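Getting the plastic picnic glasses ready for spring

The first warm weekend is when I drag the picnic box down from the top of the closet, and every year I swear I'll store things better next time. So I'm writing it all down while I still remember!

Start with the smell. Plastic cups and glasses that have sat in a closed box all winter pick up a stale, cardboardy whiff, and dish soap alone won't shift it. I fill the sink with warm water, throw in 4 tablespoons of baking soda and leave everything in there while I do something else (usually the coffee pot). Rinse well, and do the stems and feet too, where the sticky dust likes to settle.

Cloudy ones get white vinegar. Half vinegar, half water, ten minutes or so, then a soft cloth. Please don't use the green side of the sponge. I ruined a lovely set from Juhász that way and they never looked clear again. If the cloudiness is still there after vinegar, it's probably tiny scratches and you can stop scrubbing.

My neighbor Viktória Antal puts hers through the dishwasher, top rack only, no heated dry. I tried it with the cheap ones and they came out fine, but I still do the ones I like by hand.

For drying and keeping, think about where they live as much as how you wash them. Stemmed plastic is so light that it tips over if you look at it, so I lay mine down on something soft. A patterned mat works, or an old tablecloth folded in half. And wire baskets hooked over a rail are the best thing I've bought in years, good for all the small stuff that otherwise rolls around in the bottom of the box.

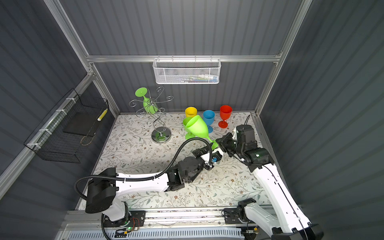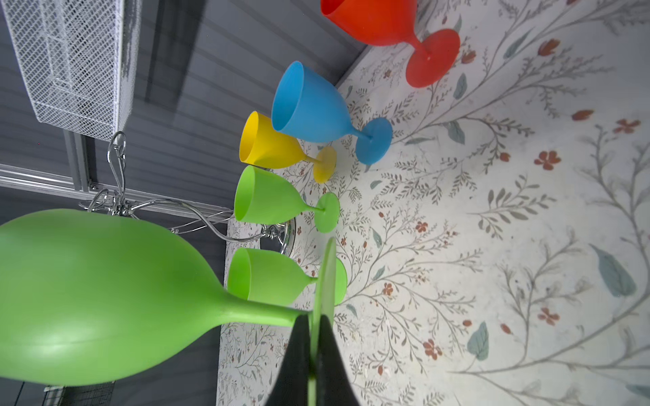

Wire baskets up on the rails (first photo) and green plastic wine glasses lying on their sides (second).

When it's time to pack up again, let everything dry overnight first, even if it feels dry. I wrap each glass in a paper napkin and you get to use the napkins later, so no waste. Don't stack one bowl inside another! They grip, and then you're twisting and swearing and somebody's stem snaps. If two do get stuck, cold water in the inside one, warm water around the outside one, wait a bit, then wiggle.

Next up, getting candle wax out of a picnic blanket.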